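Miritz Desk Set review: a lot of money for a cup

Reviewed by Anathi Tshabalala, November 2020

I have a drawer full of things that were meant to make me tidy. There's a bamboo riser that wobbles, a set of stacking trays that don't stack, and a magnetic strip that once held scissors and now holds one paperclip. So when the Miritz Desk Set arrived, with its box covered in words like "calm" and "flow", I was not in a generous mood.

What you get for almost $200 is a pen cup, a shallow tray, a letter stand and a lidded box for hiding a power board. All of it is black. You can't choose another colour, and you can't buy the pieces on their own, so if you only want the cup you'll be paying for the tray as well. The website says the set is "designed to be complete", and I suppose a complete set is easier to sell.

Setting up

No tools are needed, because there is nothing to set up. There's a booklet anyway. It suggests you take everything off your desk, wait a day, and put back only what you missed. I tried this. I missed all of it by morning tea and spent the rest of the day walking to the couch for my stapler.

The pen cup

The cup is the best piece. It's a plain cylinder with enough weight in the base that it stays put when you drop a ruler in at an angle, and I threw a fair few things at it. My old Drisar cup went over whenever I looked at it sideways. The Miritz has a thin felt ring underneath, and I couldn't find a mark on the table after 3 weeks of sliding it about.

Black on dark timber looks good, I'll give them that. On my white kitchen bench it looked like a hole. If your furniture is dark I think you'll like a black cup, and if it isn't, borrow one from somebody before you spend the money. Stone floors and plain grey walls suit it too. My own study has cream carpet and a yellow wall left over from the previous owners, and the set looks as though it's waiting for a taxi.

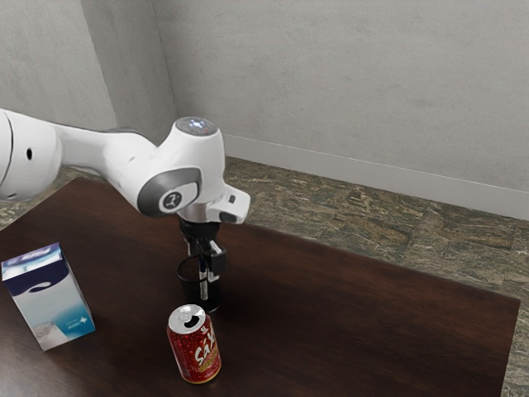
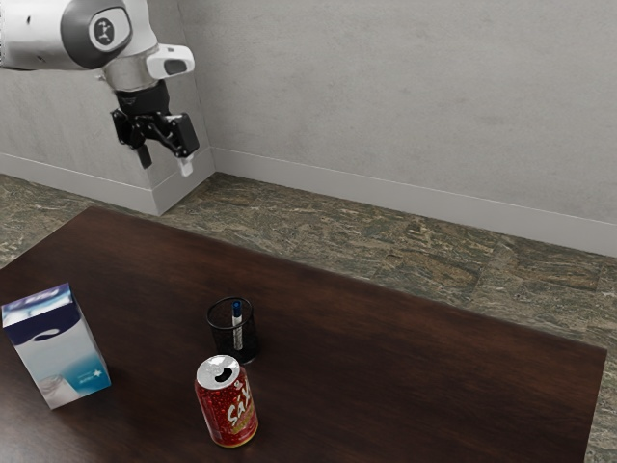 Black pen cup on a dark brown wooden table, first picture; pale grey plaster and stone tiles, second.

One grumble about the cup. It's deep. Full-length pencils are fine, but a pencil that's been sharpened down to a stub disappears, and so does an eraser, a USB stick or a lip balm. I've tipped mine out more often than I'd like. A removable insert would fix it, and the much cheaper Tatlı cup has one.

The tray

It holds letters if they're small and keys if you don't mind the noise. The finish picks up every fingerprint. I wiped it down before writing this and it's already smudged again, and all I've done is move it out of the way of my elbow.

The letter stand

Three slots - I only ever used the front one. A4 paper sits upright for a while and then begins to slump, and by the end of the week you've got a row of bowing documents. Cardboard folders do better. Miritz sells its own folders, naturally.

The power board box

I had hopes for this. The lid is neat and the cable slots at either end are a decent size. But my board has those chunky phone chargers on it, and the lid won't close over 2 of them side by side. I turned one around, then swapped them, then gave up and left the lid ajar. If your plugs are the slim kind you may have better luck. I'd also like to see more airflow in there, and the booklet says nothing on the subject.

A second opinion

I lent the set to Nosipho Msimang for a fortnight, as she works from home at a proper desk and is much neater than me. She liked it more than I did. She used the tray for receipts and kept the cup, which she was slow to return. She didn't bother with the power board box at all, and she told me the letter stand was "fine, if you've got a wall behind it".

What else is around

The Prikusska set costs half as much and comes in green, though the cup is lighter and I've knocked it over twice. Tatlı sells everything separately, so you can put together something sensible for less. A clean jam jar does most of the job for nothing, and you can see the eraser at the bottom.

Should you buy it?

At full price, no. There's one good object in the box and three that are along for the ride. Miritz had a sale last January and might again, and at a decent discount I could see the point for somebody with dark furniture and slim plugs. I've kept the cup on my desk. The rest has gone in the drawer with the bamboo riser.

Score: 5 out of 10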